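Noltine Pig Producers discussion list
Posted May 2020 by the list moderator
3 replies · 14 shares

Re: Is the November field day still on?

Hello all,

Thanks for the message below, and for the kind words about the newsletter. I've had the same question from a few of you by phone, so I'll answer it for everyone.

The short version is that we're still planning on November, but in a smaller form. The hall at Zallby has us pencilled in, and they've been very decent about it — no deposit until September, and no hard feelings if we have to pull out. Last year we had 200 through the door and I can't see that being allowed, so think of it as mornings and afternoons with separate groups, and bring your own mug.

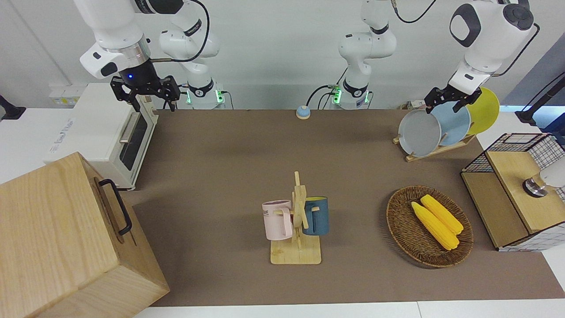
The farrowing talk will go ahead whatever happens, even if we end up doing it over the computer. I know some of you have internet that falls over every time it rains (mine does too!), so we'll mail out the notes as well. The Becerra feed people have offered to cover the printing, and I said yes before they could change their minds.

A few bits to sort out while I've got you:

- Ventilation session. We need a shed to talk about, preferably an older one with curtain sides. If you don't mind your fans being discussed by your neighbours, please write to me off-list.

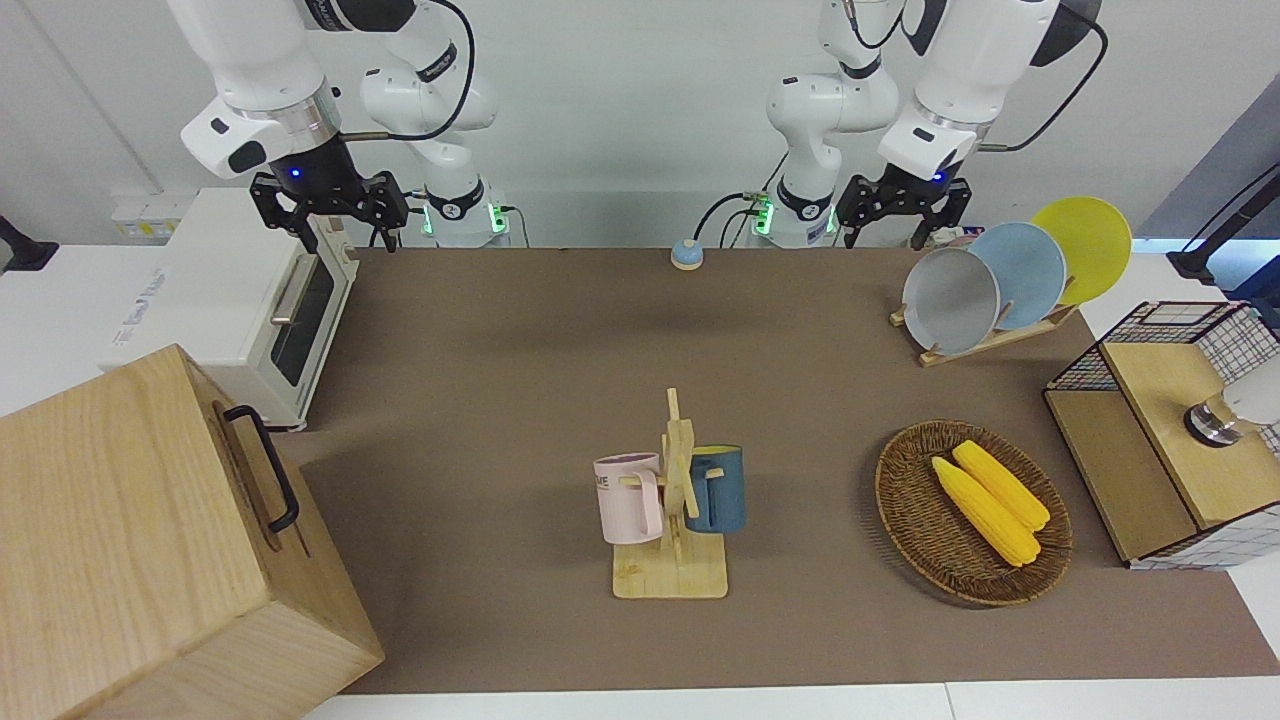 - Biosecurity at the gate. Clean boots and no farm clothes, same as always, and no visit to any other piggery for the two days before.

- Subs. They're due, but if things are tight just now, leave it till spring and don't give it another thought.

Look after yourselves, and do keep writing in. It's been lovely seeing so much chatter on here.

Your moderator

> Hi everyone,
> Does anybody know if the November day is going ahead? We're coming from
> the far side of Trondness, 9 of us this time, and would need to
> organise someone to feed up while we're away. Great newsletter by the
> way, the piece on sow condition was a beauty.
> Cheers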